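Why do paper-folding robots train on so many ruined sheets?

Asked by Nirkcombe_Reader in Robots and Automation

I've been reading a write-up of the Pukmont folding study and I'm hooked, but one bit has me stuck. They recorded 185 demonstrations of a person steering the arms through simple paper folds, then trained on the lot. Then they added 37 more where the fold had already gone wrong at the start, and the person only showed how to rescue it. According to the write-up, those 37 did more good than any of the other changes they tried. How can such a small pile of messy examples matter so much? I'd have thought you would want the tidiest folds you could get! I do origami and know nothing much about programming, so plain words please.

Stubbs

Oh, I love this topic. I help out with a similar project (we call ours Trimico, much smaller than Pukmont) and we fold bright blue sheets on a marble-patterned top with two grippers, so I've spent many happy hours on exactly this.
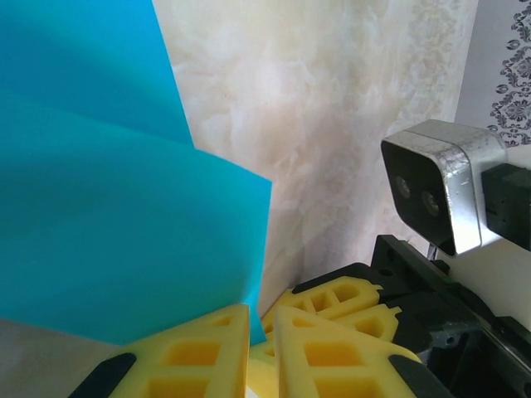
Does the robot plan the whole fold before it starts?
It works in short bursts: it looks through its cameras, picks the next little stretch of movement, carries that out and looks again, so the full fold is never laid out in advance.

That's the key to your puzzle. Since each burst starts from wherever the last one left off, small mistakes pile up. A fingertip lands a bit too far in, the flap comes over crooked, and now the robot is looking at a sheet that never appeared in the tidy demonstrations. It has to guess, the guess is poor, and the next view is stranger still. The people who recorded the clean folds were too good at it! They hardly ever got into trouble, so they hardly ever showed the way out.

The 37 rescue examples fill in that missing part. They begin in the trouble and go back to something the robot knows. You'll do the same with your own hands when you feel a crease wandering and nudge it back before pressing down.

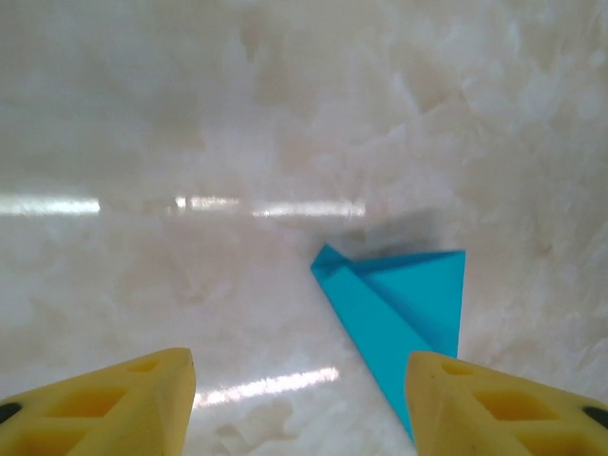 Paper is a lovely test for this because it remembers everything. A cloth can be shaken out and you start over, but a bad crease stays in the sheet and the next fold wants to follow it. So the rescue has to come early, while the flap is still only resting. In our own runs we had to record the rescues in 2 batches, as the first lot all started from the same sort of mistake and the robot got brilliant at fixing that one and hopeless at the rest. Mix up your starting mistakes is the best advice I can give anyone trying it. Crooked flaps, a corner missed completely, a sheet turned the wrong way round, all of it.

One caution about the result. As I read it, Pukmont tested with 3 kinds of fold, all simple ones. I'd be thrilled if it carried over to a proper crane but I wouldn't bet my lunch on it yet.

foldsandfriends

just more data isn't it. more data = better robot

PaperKettle

I don't think it can be the amount alone. The way to check is to add 37 extra clean folds to the 185 and see whether you get the same jump. If the write-up has that comparison, look there first, and if it hasn't I'd be a bit more careful about the claim. The other thing to look for is whether the test sheets started flat and square. Rescue practice should show up most when they don't.

Nirkcombe_Reader

Thank you both, the crease wandering bit made it click! I've gone back and there is a comparison with extra clean folds, tucked away in a table near the end. It helped a little, and the rescue ones helped a lot more. Off to read the rest of it now.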